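Subject: Re: Brick wall behind the white table
From: Ntombi Modise
Date: Mar 23, 2025

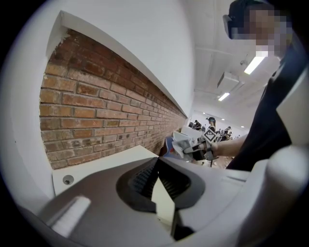 Mizanur Marikar wrote:
> Are we leaving the brick bare along the table side, or does it
> get painted to match the wall over it? Akwood wants an answer
> before they quote. Also, is the old paint on the top bricks
> coming off?

Leave it bare. The colors are mixed, orange-red down to brown and tan, and I'd like to keep them. The white stays on the wall and the ledge over the brick.

The paint residue near the top is a separate job. I tried a stiff brush and plain water on one brick and got very little off. Groller sells a stripper in tubs, and 3 should do it. Please don't let anyone use a wire wheel on the mortar.

The darker patches can stay as they are.

Akwood's first figure was 600 for cleaning and sealing. Ask them to price the cleaning alone. The table can be moved out while they work, but I need it back by May 14.

Ntombi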